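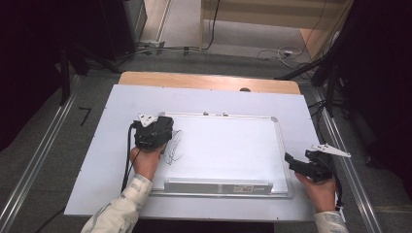 Les tableaux blancs ont donc leurs portes ouvertes. Je l'ai appris par une affichette dans la salle d'attente de mon dentiste, entre une réclame pour du fil et un cours de tango, et comme j'achète du matériel pour un centre de formation qui use ses tableaux plus vite que ses formateurs, j'ai pris le bus 126 jusqu'à la zone d'Anddale, où l'atelier Niveck remet en service ce que les écoles et les bureaux lui abandonnent. Le modèle posé à plat sur la table en bois clair, dans la salle du fond, m'a tout de suite rappelé la maison : cadre argenté tout mince, coins gris, auget le long du bord avec son étiquette, et sur la gauche un gribouillis noir, haut et étroit, tout en boucles, sous lequel on imagine très bien un organigramme qui aurait mal tourné. Le reste de la surface était vierge. Chez nous aussi, tout le monde écrit à gauche.

J'avais imaginé une petite usine, avec du bruit et une odeur de solvant. L'atelier ressemble davantage à une ancienne imprimerie qu'on aurait rangée un peu trop vite, ce qu'elle est. L'accueil se fait dans un couloir où l'on vous remet un badge, un chiffon et un plan du parcours en cinq étapes. Le chiffon est offert. Le café est à quatre euros, et je signale aux futurs visiteurs que le distributeur de la zone, de l'autre côté du parking, fait le même en moins cher et en moins tiède.

Première étape, la réception. Les tableaux arrivent debout dans des chariots, avec tout ce que leurs anciens propriétaires ont oublié d'enlever : des aimants de pizzeria, des plannings de congés, une liste de courses, et ces phrases encadrées trois fois que plus personne n'efface, de peur qu'elles aient été importantes. Notre guide, qui avait visiblement déjà fait rire ce groupe-là sous d'autres visages, nous a lu un « NE PAS EFFACER » qui figurait au milieu d'un rectangle par ailleurs complètement effacé. J'ai ri aussi. Il faut dire qu'à dix heures du matin, dans une zone d'activités, on est bon public.

Une plaque au mur annonce 2075 tableaux remis en circulation depuis l'ouverture. J'ai demandé ce que devenaient les autres. Le verre part d'un côté, l'acier d'un autre, et les surfaces mélaminées, paraît-il, finissent en grande partie comme fonds de tiroir. Je n'ai plus regardé les tiroirs de la même façon jusqu'au déjeuner.

Deuxième étape, le tri. On y apprend à distinguer la mélamine, l'acier laqué et l'acier émaillé, et c'est là que le visiteur découvre avec quelle légèreté il a dépensé l'argent de son employeur. La mélamine coûte peu et se venge vite : la couche s'use, l'encre s'y installe, et l'on se retrouve avec les fantômes de toutes les réunions précédentes. La laque tient mieux, à condition de ne pas la frotter avec le côté vert de l'éponge. Plusieurs personnes ont regardé leurs chaussures à ce moment de l'exposé. L'émail, lui, supporte à peu près tout, y compris les formateurs, et pèse en conséquence. Le test de l'aimant permet d'écarter le premier candidat. Pour départager les deux suivants, on tapote, on incline, on hoche la tête. J'ai tapoté et hoché la tête comme les autres, sans rien entendre de particulier.

Troisième étape, la table, et la question que tout le monde était venu poser : comment enlève-t-on du vieux feutre ? La méthode de l'atelier est d'une modestie décourageante. On essuie à sec, d'un bord à l'autre, sans tourner en rond. Si le trait résiste, on repasse dessus avec un feutre effaçable neuf, on laisse prendre quelques secondes et on essuie le tout ensemble, l'encre fraîche emportant l'ancienne. Si le trait résiste encore, alcool sur chiffon propre, puis eau claire, puis chiffon sec. Et s'il résiste toujours, c'est que quelqu'un a pris un marqueur permanent, qu'il nie, et que le problème relève désormais des ressources humaines.

Une dame de notre groupe tenait au dentifrice. Une autre jurait par la laque à cheveux, recommandée par sa belle-sœur. Le guide a écouté ces deux propositions avec une grande politesse et a remis les chiffons en pile. J'ai tenté à mon tour le lait démaquillant, qui m'avait donné satisfaction une fois, et j'ai eu droit à la même pile de chiffons.

Il a quand même développé un point que je n'avais lu nulle part : l'ordre compte moins que l'état du chiffon. Avec un chiffon déjà gris, on étale une brume sur l'ensemble du tableau et l'on accuse ensuite la surface d'être fatiguée. Notre centre possède une brosse aimantée, achetée avec le tout premier tableau, et dont le feutre est devenu si noir qu'on pourrait sans doute écrire avec. Je l'ai gardé pour moi.

Restait à juger du propre. L'atelier Niveck a ses exigences sur le sujet, et j'avoue que je n'avais jamais regardé du blanc aussi longtemps. Au bout d'un moment on y voit des choses : une zone plus grise vers le milieu, qui est peut-être une ombre, un petit point sombre dans un coin, un autre tirant sur le brun rouge près du bord. Une tache, un défaut, une poussière ? On penche la tête, la zone grise se déplace, on se croit expert. J'ai passé le doigt sur un point suspect de ma propre surface d'essai. C'était de la confiture, et elle venait de mon doigt.
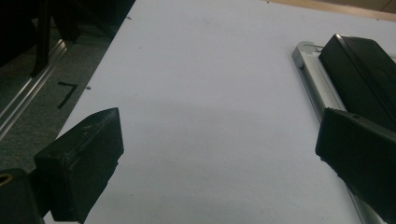
Ignacio Retamal trouvait que je m'inquiétais pour peu de chose. D'après lui, un tableau de salle de cours se regarde depuis le dernier rang, et depuis le dernier rang un point de la taille d'une tête d'épingle n'a jamais empêché personne de dormir. Il ajoutait que les clients réclamaient du neuf, payaient de l'occasion et écrivaient ensuite dessus avec des feutres à moitié secs, de sorte que la discussion sur les petites marques ne l'intéressait que modérément. Le vrai critère, pour lui, était le trait du lendemain : on écrit un mot le soir, on l'efface le matin, et l'on sait à quoi s'en tenir.

J'ai noté le trait du lendemain. C'est la seule chose de cette matinée que j'ai vraiment soulignée, et j'ai l'intention de la présenter à mon directeur comme une idée à moi.

Quatrième étape, les accessoires, et de loin la plus fréquentée. On y trouve des augets orphelins, des coins en plastique dans des bacs, des pattes de fixation de modèles disparus. J'ai vu deux messieurs tout à fait respectables se disputer courtoisement un auget gris dont ni l'un ni l'autre ne connaissait la longueur voulue. L'atelier vend aussi, sous le nom de Nirton, un petit lot d'entretien contenant un chiffon, un second chiffon et une notice qui explique quand passer de l'un à l'autre. J'en ai acheté un. Je suis incapable de quitter une visite gratuite sans avoir payé quelque chose.

À propos des augets, un détail pratique pour ceux qui équipent des salles : vérifiez s'ils sont vissés, clipsés ou collés. Les clipsés se démontent pour le nettoyage, et descendent aussi tout seuls le jour où un participant s'y appuie pour exposer sa vision. Les collés ne descendent pas, mais retiennent dans leur angle une poudre noire que l'on retrouve sur toutes les manches claires du service. Les nôtres sont collés. Nous portons beaucoup de bleu marine.

Cinquième et dernière étape, la mise en situation, dans une salle baptisée Godoy où l'on avait accroché des tableaux terminés à différentes hauteurs. L'idée est bonne, car la hauteur est la chose que l'on règle toujours au jugé, d'après la taille de celui qui tient la perceuse. Chacun était invité à écrire une phrase, puis à aller la lire du fond. Des inscriptions très personnelles ont été produites. La mienne disait « Bonjour », penchait fortement et rapetissait vers la fin, ce qui après des années passées à commander des tableaux pour les autres m'a paru instructif. L'éclairage comptait plus que je ne croyais : face aux fenêtres, la moitié de mon « Bonjour » avait disparu dans un reflet. Un tableau mat l'aurait gardé lisible, au prix d'un effacement plus laborieux. On m'a remis une documentation là-dessus.

Côté organisation, rien de grave à reprocher. Le groupe était un peu gros pour le couloir, la partie sur l'émail un peu longue pour des gens debout, et le plan du parcours plaçait les toilettes à un endroit où se trouve un placard. L'arrêt du bus est fléché depuis la sortie, sauf au carrefour où l'on en aurait besoin. Comptez la matinée entière, et prenez une veste : la salle du tri est du côté nord et le guide y parle volontiers.

Nous remplacerons finalement deux tableaux à la rentrée, en émaillé d'occasion, si le devis reste celui qu'on m'a griffonné au dos de la notice. En attendant, j'ai apporté mon chiffon neuf en salle de formation et entrepris le grand tableau du rez-de-chaussée, d'un bord à l'autre, sans tourner en rond. Il y a sous la couche grise un calendrier d'examens que je croyais effacé depuis longtemps, et une flèche qui ne mène à rien. Je m'occuperai de la brosse la semaine prochaine.

Juin - par notre chargée des achats

Contact : écrire à la rédaction du carnet - Textes et photos, tous droits réservés - Retour en haut de page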